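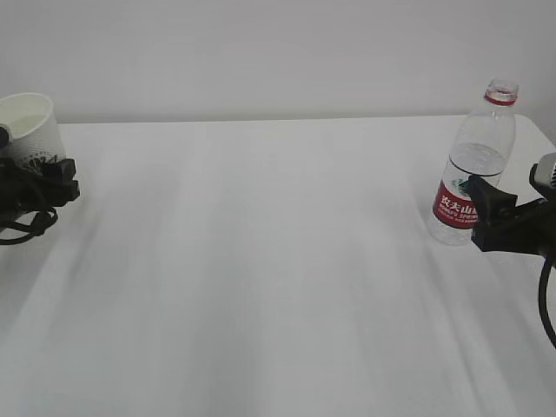
The Grivadeck is a weekly pill organiser with a built-in dose alarm, sold for people managing treatment at home. I have used one since July, while my husband recovers from bowel surgery. He takes medicines at four set times, and the discharge sheet changed twice in the first month, so I wanted something that could be reset without starting again.

It consists of seven lift-out trays in a hinged base. Each tray has four lidded compartments. The alarm unit clips on at the left and shows the next dose time in large digits. Setting a time takes three presses. The log holds 100 events and then overwrites the oldest. It records that a lid was opened and nothing more, so a missed tablet left in the tray still shows as taken.
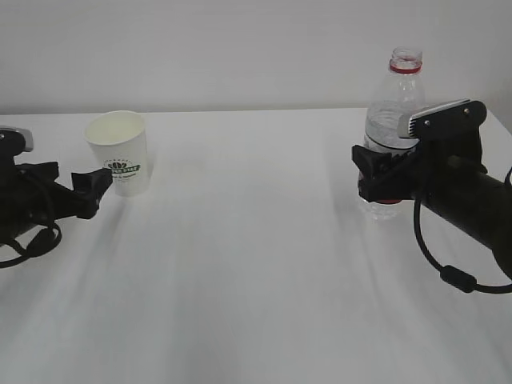 Filling the trays takes longer than the leaflet suggests. The compartments are narrow, and large capsules have to go in lengthways. I do the whole week in one sitting, with the packets in dose order and the repeat slip beside them. A pale surface makes dropped tablets harder to find, and a plain white tabletop with a white covering is the worst case, as most of ours are white too. A dark tray cloth solved it. The lids close firmly, and my husband could open them one-handed while his drip site was sore.

The alarm is less good. There are two volumes, and the lower one cannot be heard through a closed door. The earlier Miltadano model had a dial, which I preferred. Battery life is fair. The clock lost 3 minutes in a month.

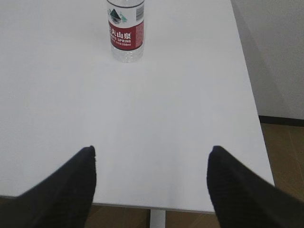 Pieter Shezi writes that his lost more than that, and that taking the battery out for a minute and resetting the clock cured it. He also finds the evening lid stiff on two of his trays. Mine are all even.

Spare trays come from Cutstead, part number 738, and fit without adjustment.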